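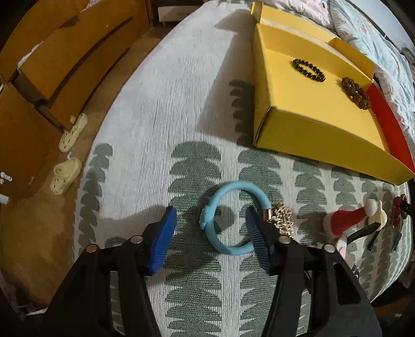 Hellblauer Armreif mit goldfarbener Kappe, daneben die gelbe Schachtel mit der schwarzen Perlenkette fürs Handgelenk

Modeschmuck in Kartons sortieren: Armreif und Kettchen zusammen oder getrennt?

Gefragt am 27. Dezember in: Ordnung & Aufbewahrung
2203 Aufrufe, 3 Antworten

Hallo zusammen,

ich sortiere gerade meinen ganzen Modeschmuck neu und habe so viel Spaß dabei, dass ich gar nicht mehr aufhören mag! Bisher lag alles durcheinander in einer Kulturtasche, jetzt breite ich die Sachen auf der Tagesdecke aus und lege sie nach und nach in offene Kartons. Angefangen habe ich mit einer gelben Pappschachtel, da liegt schon das Armband aus schwarzen Perlen drin, und das Gelb macht richtig gute Laune. Man sieht sofort, was man hat.

Jetzt hänge ich an dem hellblauen Reif. Der ist ziemlich dick und glatt, mit so einer geformten Verzierung in derselben Farbe, und hat am Ende eine glänzende goldfarbene Kappe. Direkt daneben das goldfarbene Kettenzeug oder Metallkleinzeug, und genau das macht mir Sorgen. Wenn ich beides in dieselbe Schachtel lege, rutscht das Metall doch ständig am Blau entlang, oder? Außerdem verheddert sich bei mir jedes Kettchen, sobald ich den Karton auch nur schief halte.

Meine Fragen also:
Legt ihr Reifen und Ketten zusammen oder streng getrennt?
Womit teilt ihr einen Karton ab, der keine Fächer hat?
Und lohnt sich so ein Schubladeneinsatz wie der Kilum, oder reicht Pappe völlig?

Die Schachteln sollen später in die Kommode, die Schublade ist innen 75 mm hoch. Freue mich über jede Idee!

Antwort 1 (hilfreichste Antwort)

Schöne Frage, ich liebe das Thema! Ich habe im November meine komplette Sammlung umgeräumt und bin bei Pappe geblieben. Offene Kartons sind für Armbänder wunderbar, weil die flach liegen und man nichts aufklappen muss.

Ketten würde ich auf jeden Fall trennen. Perlenarmbänder auf Gummi dürfen bei mir gern nebeneinander liegen, die tun sich nichts. Feine Kettchen kommen einzeln in kleine Stoffbeutel oder werden auf ein Stück Karton gezogen: links und rechts einen Schlitz einschneiden, Kette einhängen, Verschluss nach hinten, fertig. Seitdem habe ich keinen einzigen Knoten mehr gehabt (und ich hatte vorher Knoten, die ich mit zwei Nähnadeln und viel Tee bearbeitet habe).

Bei dem Reif kommt es aufs Material an. Lackierter Kunststoff verkratzt leicht, durchgefärbter ist viel robuster. Schau mal an der Innenseite nach, da sieht man es meistens. Wenn du unsicher bist, leg ein Stück Filz oder ein altes Brillenputztuch drunter und gib ihm eine eigene Ecke.

Zum Abteilen nehme ich Streifen aus Versandkarton, etwas niedriger als die Schachtelwand, in der Mitte eingeschnitten und über Kreuz gesteckt. Kostet nichts und lässt sich jederzeit umbauen. Und miss vorher deine Kartons nach! Laschen, die nach oben stehen, entweder nach innen falten oder abschneiden, sonst klemmt bei 75 mm die Schublade.

Antwort 2

Streng getrennt. Hab die Boxen von Partanen, die sind super.

Antwort 3

Ich hatte den Kilum und fand ihn hübsch, aber für dicke Reifen waren mir die Fächer zu schmal. Meine Armreifen stecken jetzt auf einer leeren Küchenrolle, die quer in der Schublade liegt. Klappt bei den schmalen prima, bei dicken müsstest du probieren, ob die Höhe reicht. Für die Ketten habe ich eine Hakenleiste von Titeck innen an der Schranktür, das ist so praktisch! Hält angeblich bis zu 600 Gramm, so viel Schmuck muss man erst mal haben.

Wenn die Ketten schon verknotet sind: flach auf den Tisch legen, den Knoten mit den Fingern rollen und von der Mitte her lockern, nicht an den Enden ziehen.

Kommentar der Fragestellerin

Danke euch! Die Idee mit den geschlitzten Kärtchen probiere ich gleich heute Abend aus, Karton habe ich nach den Feiertagen wirklich genug. Der Reif bekommt seine Ecke mit Filz. Wie breit macht ihr denn die Streifen zum Abteilen, wenn auch Ohrringe mit reinsollen?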